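Sitting Still in Kakthorpe: a term with a lunchtime meditation group

Project report, Religion and Society module
Rizwan Biswas

1. What I set out to do

My proposal promised to find out "how beginners use books about meditation". My tutor wrote "which beginners, which books?" in the margin, and I have spent the months since September narrowing it down. The beginners became the Friday lunchtime group in Kakthorpe, which meets upstairs at the Gercombe Rooms. The books became one book, a short guide to breathing meditation by a writer called Baláž, because it was the only one the group had enough copies of.

The question I ended up with was whether people who learn to meditate from a book do what the book says. I expected the answer to be no. I am including that here because I was told to declare my assumptions.

2. Method

I sat with the group for nine sessions and interviewed 17 people afterwards, usually while they were looking for their shoes. I also kept a diary of my own practice. The diary is in the appendix and I would ask the marker to be kind about the second week.

Interviews were meant to last half an hour. Most were shorter. People who have just sat in silence are either unwilling to talk or very willing indeed, and I did not find a way of telling in advance which sort I had.

3. What the book asks for

Baláž wants the reader to sit twice a day, count breaths up to ten, and begin again at one whenever the mind wanders. The chapters are meant to be read in order, with a week of practice between them. Chapter four is about posture and is stern on the subject of cushions. Chapter six deals with distraction and says that a wandering mind should be met "as one meets a guest who has come to the wrong house", a line that five of the people I interviewed quoted to me, in four different versions.

The section on distraction is the one people remembered best. It says to name whatever has come up (planning, worrying, itching) and go back to the breath. One member told me her naming had become so detailed that it was now the main thing she did. Another only ever named lunch.

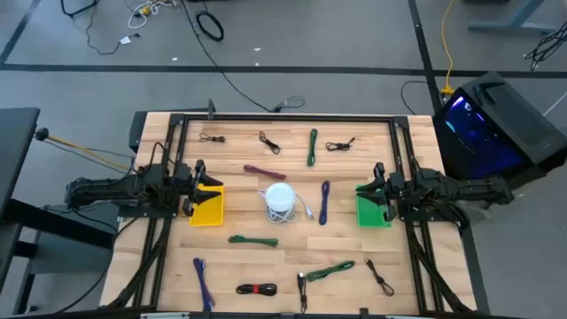 Fig. 1. Cables on a wooden tabletop, with a yellow tray and a green one.

4. Findings

Hardly anyone read the chapters in order. Most had read the first, skipped to the one on sleep, and stopped. Two had read the whole thing over a weekend and felt they had now done meditation. Of the twice-daily sitting there was very little sign. Once a day was thought good going, and several people counted the Friday session as the week's work.

They were not bothered by this, which surprised me. I had been looking for guilt and had written an interview question specially for it. The commonest reply was a shrug. Several said the book was useful to have by the bed whether or not it was opened, and one compared it to a gym membership, then thought about that and withdrew it.

Where the book did matter was in giving the group words. People who had read almost none of it still talked about "beginning again at one", having picked it up from the others. Tolomitz, in the chapter on teaching in groups, calls this borrowed reading, and I have used the term here.

5. Problems

Seventeen people from one group in one town is a small number, and those who had given up were not there to be asked. I also became fond of them, and I suspect it shows in section 4.

My own longest sitting was 23 minutes. For part of it I was composing this paragraph.

6. If I did it again

I would interview people before the session as well as after, and follow up anyone who stopped coming. I would also read chapter four before the first week. My knees have been slow to forgive me.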